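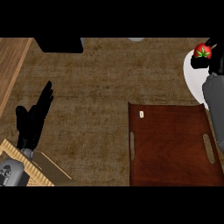 Clearing up after a meal is the chore I get asked about most, usually by people who have seen a video of a machine doing it. The question is always some form of "so when can I buy one." I have spent the evenings since April trying to answer that for a narrower case: fruit, a tray, a basket, a plate, two arms, and a simulator. What follows is what I have so far. It is long on failures.

First the terms. By "do the chore" I mean the whole of it, started by a person who then leaves the room, and finished to a state where the person does not have to redo any part. A demo that picks up one strawberry does not count. A demo that picks up one strawberry, puts it on a plate, and leaves the rest in a mess on the floor does not count either, although I have seen that described as "autonomous tidying" in a product brochure.

The setup

The simulator is Umusus, which I picked for dull reasons. It runs on the machine I already own, it has a contact solver that does not explode when two soft-ish things touch, and its scene files are text, so I can diff them. The policy is a small network trained on teleoperated demonstrations, all of them mine, recorded in the same simulator. I wrote 5 scene templates. Each one scatters objects within limits, picks a floor texture, and sets the lighting. The task in the template at the top of the post is a sort: fruit goes to its container, anything else stays where it is.

The episode budget was 3000 runs per version of the policy. Of those, the first 1260 were used to find the scenes where it did badly, and the remainder to measure. I kept the two sets apart because I have fooled myself that way before.

Success is scored by the simulator, which knows where everything is. An object inside the container volume and at rest for two seconds passes. An object dropped, or resting on a rim, fails. If any object that should have stayed put has moved more than a finger's width, the run fails too. That last rule cost me more runs than I would like.

Grasping a strawberry

Strawberries are a bad choice of test object if you want good numbers. They taper, so a pinch near the tip squeezes the fruit out of the grip. They have leaves at the top, which the depth channel treats as solid and the contact solver does not. In my model the leaves are visual only. The real ones bend, and my simulated ones let the finger pass through, so a policy that learns to approach through the leaves is learning something false.

I found this out in version four of the policy, which had excellent scores. It came down from directly over the crown, closed, and lifted. Every time. I was pleased for most of an evening. Then I slowed a run down and watched the fingers go through the leaves as if they were fog. On hardware that approach would tear the crown off or push the fruit away before the fingers closed. I threw the version out and gave the leaves a thin collision shell. The scores fell to where I had expected them to be in the first place.

With the shell on, the policy prefers to wrap the fingers around the lower side and carry the fruit with the leaves up. It is slower. It is also close to what a person does with something that bruises, and I did not ask for it in the demonstrations, or not deliberately. It may be that I simply do it that way with the controller and never noticed.

Force is the open problem. The simulator reports contact force, and I cap it, but the cap is a number I made up by squeezing fruit on a kitchen scale. Ripe ones and firm ones differ enough that one cap does not cover both. A person adjusts after the first touch. My policy has no sense of touch at all, only vision and joint positions, so it closes until the position error says something is in the way.

Two arms

I assumed a second arm would double the speed. It does not come close. In most of my runs one arm works and the other waits with its fingers open. The policy is allowed to use both at the same time, but the demonstrations hardly ever do, and the reason is that I am bad at operating two arms at once. The network has learned my limits along with my habits.

Where the second arm does help is reach. With a tray on one side and a basket on the other, no single arm gets to everything without stretching out nearly straight, and a nearly straight arm is weak and imprecise. Splitting the floor into a left zone and a right zone removed most of the bad reaches. The cost is the handoff. An object that starts in one zone and belongs in the other has to be set down in the middle and picked up again, or passed from hand to hand. Passing directly looks good and fails often. Setting it down works, takes longer, and with round fruit introduces the new problem that it rolls.

Anyone who has worked a shop floor will recognize this. Two people at a bench are only faster than one if somebody has thought about where the parts go.

Containers

A flat tray is easy. It has a low edge, and placing is mostly a matter of getting over it and letting go from a small height. Handle slots are a nuisance only for small objects, which can come to rest on one and then count as unstable.

A basket is harder than I expected. The rim is raised, so the wrist has to clear it, and the wrist is the thickest part of the arm that goes anywhere near the container. The early policies judged clearance by the fingers and clipped the rim with the wrist. In simulation the basket slides and the run fails under the moved-object rule. In a house it would slide too, perhaps off the table. The weave also causes trouble for the vision side. A fine repeating texture produces a depth estimate that shimmers, and the policy hesitates over it. I added blur and noise to the training images and this improved. I cannot say which of the two did it, having changed them both in the same commit.

A white plate has the opposite trouble. There is very little texture, so depth comes out as a smooth guess. Placement height over a plate is wrong more often than over anything else I tried. When the error is in one direction, the fruit is dropped. When it is in the other, it is pressed into the china.

Clutter is the other thing. The scenes include items that are not part of the task, such as a small printed card lying on a tray, and the right behavior is to leave them alone. A card is too thin for the gripper to pick up on purpose and exactly the right size to be dragged by accident.

Does it carry over to hardware

Partly. I got 2 sessions on a pair of arms at Ballurton, the shared workshop I pay a monthly fee to. I was not able to reproduce the lighting or the floor, and I made no attempt to. The policy ran without retraining.

It found the fruit. It reached toward it correctly. It stopped short by a consistent margin, which I traced to a camera mount that had been measured to the wrong face of the bracket (by me). After that was fixed it grasped and lifted, and placed on a tray well enough that I would have eaten what was on it. It did not manage the basket once. The wrist clearance I had tuned in simulation left no allowance for the cable, and the cable does not exist in simulation.

I have put the cable in the model since. It is a stiff capsule bolted to the forearm and it is ugly, but it takes up the right space.

I will not quote a success rate from hardware. Two sessions with a bracket error in the middle of the first is not a measurement.

What the shop floor has that the kitchen does not

I used to do fixture work for a packing line built by Bognár, and the comparison keeps coming up. That line sorted and boxed parts all day with no learning in it anywhere. It could do that since every part arrived in one of a few orientations, at a known height, under a lamp that never changed. The intelligence was in the chutes. If a part came in wrong, a gate dropped it in a reject bin, and a person emptied the bin at the end of the shift.

A house has no chutes and no reject bin. The person is the reject bin. So the useful figure for a household machine is how much is left for somebody to finish, and whether they can tell at a glance what was left. My policy is poor on the second point. When it gives up, it goes back to its rest pose, which is the same pose it takes when it is done. I have added a status line to the log, and I should add a light.

The Zukeo arms that people keep sending me links to advertise a dish-clearing mode. I have not used one and have no opinion on the hardware. I would want to see it with the basket moved, the plate swapped for a different one, and a card left on the tray, all in one uncut run.

So, can they do it yet

Sorting fruit from a floor or table into wide, low containers, with fixed cameras, in a room that does not change: yes, slowly, and somebody should be in earshot. Sorting into anything with a rim: in simulation more often than not, on my hardware attempts no. Anything involving water, cloth, or a cupboard door: I have not started and would distrust my own numbers if I had.

Next on the list is touch. The plan is a cheap pressure pad on one finger, modeled in Umusus first, with the noise set higher than the data sheet claims. After that I will redo the demonstrations with the leaves modeled as something that bends, assuming the solver can take it at a reasonable time step. If it can't, the thin shell stays in and the scores stay where they are.

Scene files and the scoring script will go up once I have taken my hard-coded paths out of them. The trained weights will not, for now. They are tied to my camera positions and would be of no use to anyone else.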